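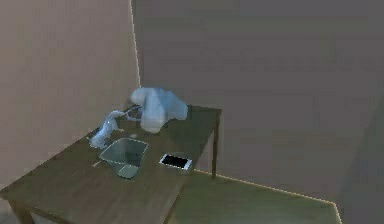

Figure 11. The simulated bench in Vornuser: arm at the back of the table, clear container and phone in front of it.

Section 4: Comparing two grippers in the simulator

Okay, you've got Vornuser installed and the arm loads without complaining. Now for the part I like best, which is swapping grippers and seeing which one copes. I'll take you through it with the two I use the most, the Bririx narrow gripper and the Rautiainen wide one. Do the whole thing in simulation first. I scratched a perfectly good benchtop at Estham by skipping ahead, and I'd rather you didn't.

Before you start
You'll want the bench file from Section 3 open, and the controller set to position mode. If you changed the colour of the arm while you were playing around in there, no worries, it makes no difference to the physics.

4.1 Load the first gripper

1. Open the Tools panel and choose Bririx narrow.
2. Hit Attach, then wait for the joint list to refresh. It can take a few seconds on an older laptop (mine sulks every time).
3. Set the random seed to 1466. Any number will do, but if you use mine you can check your results against the table in Appendix B.
4. Lower the tip until it's just above the tabletop, then press Save Pose and call it "home".

Note: The viewport is soft around the gripper at the default render setting, so don't judge clearance by eye. Read the tip height off the Status bar.

4.2 Run the trials

5. Pick the clear container as the target. I start with this one on purpose -- transparent things give the depth camera a proper workout, and you'll find out early if your settings are off.
6. Set Trials to 100 and Closing Force to 15 per cent.
7. Press Run and go make yourself a cuppa.
8. When it's finished, change the target to the phone and run it again with exactly the same settings. Flat objects are a whole different headache, and I've seen a gripper sail through the container runs and then just skate along the top of the phone!

Caution: Leave Table Collision switched on. With it off, the fingers can pass straight through the wood and you'll get lovely scores that mean nothing at all.

4.3 Swap and repeat

9. Click Detach, choose Rautiainen wide, and attach it.
10. Save a new home pose. The wide fingers are longer, so the old one will put them into the table.
11. Repeat steps 5 to 8 with the same seed.

Note: If the arm jerks when it leaves home, halve the Joint Speed value and start that batch over. Don't mix speeds within a batch.

Export both logs as CSV before you close the window. Vornuser doesn't autosave trial data, and it won't ask you either. Section 5 picks up from those two files.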